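Community News | Equipment Lending

Sep 22, 2022
By Hanna Lysenko

The Pullbridge Community Library has expanded its equipment lending service, adding 40 boxed kits of small electronics and household accessories to the collection held at its main desk. Cardholders may now borrow a kit for seven days at no charge, with one renewal permitted if no other borrower is waiting.

Each kit is kept in a lidded plastic box and checked at the desk when it is issued and again when it is returned. Library staff spent much of the summer sorting donated items, testing them and discarding those that could not be safely lent. Of the kits now available, 32 may be reserved through the online catalog. The remainder are for walk-in borrowers only.

"Most requests we receive are for small things that people need once or twice a year," said Chinyere Haruna, head of lending services. "A box that closes properly makes it far more likely that everything comes back together."

Borrowers are asked to place all items inside the box before closing the lid, and to fasten the latch. Loose cords should be coiled and tied. Kits must be handed to a member of staff — they may not be left in the book return.
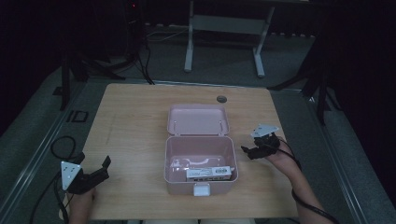 A pink storage box with a hinged lid and a white front latch, open on a table with a white electronic device inside.

Replacement charges apply to lost or damaged items and are listed at the desk. Residents who wish to donate equipment in working order may bring it to the library during opening hours. The list of available kits will be reviewed in December.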